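The Bruminmont Broadsheet
Members' newsletter of the Bruminmont Workroom
Apr 5, 2026

THE WHITE CLOTH: A PROGRESS REPORT

by Eduardo Dumlao

Readers of the March issue will remember that I promised to cover the long table "by the weekend." I left out which weekend, and several of you have been kind enough to mention this at the coffee urn, on the stairs, and once through the window of my car.

The old cover had to go. It had done 5 years under glue pots, tomato soup and the annual lantern workshop, and toward the end you could set a pencil down on it and have to come back with a putty knife. A motion to keep it for sentimental reasons did not find a second. It left in two garbage bags and I will say no more against it.

The replacement is white. I argued for brown. I was told that white makes the room feel bigger and helps people find dropped pins, and both of these things are true if you like a big room full of pins. White it is.

What I had not understood about a white cover is how much it has to say about the person who put it on. A brown one would have kept my secrets. With this one, every crease reports to the front desk.

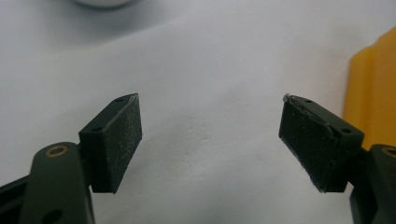
The white in question. The creases are faint and so are the smudges, and I intend to keep saying so.

My method, for those who want to repeat it at home or prevent me from repeating it here, went like this. Start in the middle of the table and work outward with the flat of your hand. Don't start at one end. If you start at one end you push every wrinkle you own ahead of you, like a man walking a very small wave to shore, and when you get to the far side they all pile up and wait for instructions. I started at one end.

The second try went from the middle. That helped a good deal with the large folds, the ones from the package, which had set in hard. The small ones are a different animal. Smooth one down and it comes up again a hand's width away, a little refreshed by the trip. Pull the cover tight from the left and you get a set running left to right. Pull from both sides and you need a third person, and the third person has opinions.

Jatell Bautista, who runs the bookbinding evenings, recommends a warm iron and a damp cloth on top. I recommend that Jatell come in and do it. The Plesine sewing circle recommends leaving it alone for a week and letting it hang, and since that is the plan requiring the least of me, it's the one I have adopted.

There is also the matter of light. With the overheads on, the cover looks nearly flat and I am a competent man. Get down close to the surface and you find hills. I spent part of an evening bent over with my cheek almost on the table, and I can tell you it has a geography. Some of it is soft and rolling. Some of it looks like oatmeal.

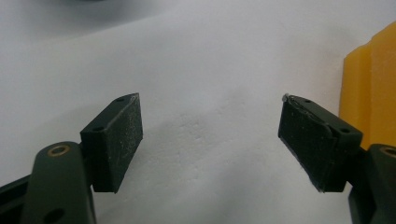 Soft wrinkles, gray shading, and a patch across the middle that I have been calling "the foothills."

A few house rules while it settles. Mugs go on the windowsill. Ink goes on a tray, and the tray goes on the side bench, and the person with the ink goes with it. Cutting is done on a mat. If you spill something, blot it and come find me; please don't rub. The last cover was rubbed for 5 years and you saw how that ended.

Pins may be dropped freely. Apparently that's what it's for.

The cover cost us $46 out of the supplies line, which started the year at $200, so there is enough left for weights to hold the ends down if the hanging-out period fails. I have my eye on some old window sash weights. If you have any in your garage, and I suspect at least three of you do, I would be glad to take them off your hands. They should be clean, or you should be willing to watch me clean them somewhere other than on this table.

Next month's column will be on the subject of the supply closet door, which sticks. I make no promises as to the weekend.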